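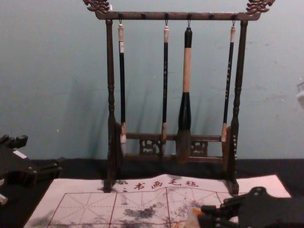 Omprakash Vishwakarma has stopped believing the word "handmade" when he sees it on a brush, and he told us so before we had finished asking. He wanted to know who made the thing, in which town, and what hair went into it. In his view a seller who can't answer that shouldn't be charging extra for it.

We agree with him, and that is why Beker is putting out this release.

BEKER TO PUBLISH ORIGIN CHECKS ON CALLIGRAPHY BRUSHES, STARTING IN NOVEMBER

July 16, 2025

Beker, a supplier of brushes, ink and paper to schools and hobby shops, will drop the words "handmade," "traditional" and "master grade" from its brush listings unless the maker can back them up. The change covers the whole catalog and takes effect in November.

The company looked at 700 brush listings from its own suppliers and from other online shops. Of those, 80 named a workshop. Only seven named a person. The rest leaned on phrases that could mean nearly anything, and a good number used the same paragraph word for word under different shop names.

"Master grade" was the worst of them. We asked sellers what the grades were, who gave them out and what a brush had to do to move up a level. Most wrote back to say it was a high quality brush. One sent a coupon.

Hair is a mess too. "Wolf" on a brush label usually means weasel, and plenty of people in the trade know that and shrug. "Mixed hair" can mean a stiff core with softer goat hair on the outside, or it can mean whatever was on the bench, with some nylon in it. A beginner has no way to tell from a product photo. We aren't sure every shop can tell either, and until this spring we did not always ask. Our own catalog had 31 brushes under "traditional" with no notes in the file to say why.

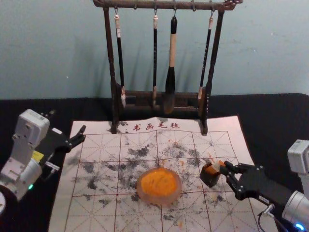 Four calligraphy brushes hanging from a wooden rack.

From November each Beker brush page will carry four lines: where the brush was put together, what the hair is, who told us, and when we last checked. If we don't know, the line will say "not known." We expect a lot of "not known" in the first year. Some suppliers have already said they would sooner leave than fill in the form, and they are free to.

We looked at outside badges before deciding to do this ourselves. Skeleo offers a seal for art supplies, but the application we were sent asked for a fee and a logo file and had no question about materials. Plirnetano runs a longer review, with a site visit, and we may yet use it for the bigger workshops. For a family shop making a few brushes a week, the cost makes no sense.

The Namboodiri range, our best selling student set, stays on sale under a plainer name. It was listed as "Namboodiri Traditional Master Set." It is now the Namboodiri Student Set. The brushes are the same and so is the price.

A word on price, as we have been asked. Beker does not claim that a brush with a known maker writes better. Some cheap brushes hold a point very well, and some costly ones shed hair all over the page. Buyers should try a brush if they can, and should be wary of anyone, including us, who says the label settles it.

We have set aside $4,000 for the first round of checks. It won't cover lab tests on every brush, so we will test the ones we have the most doubts about first and post the results, good or bad, on each brush's page.

Customers who bought a brush from us under one of the dropped terms can return it for a full refund through the end of November, used or unused. Shops that carry our stock will get new shelf cards in the fall and are asked to throw out the old ones.

Press questions and sample requests can be sent to the Beker press desk through the contact form on our site.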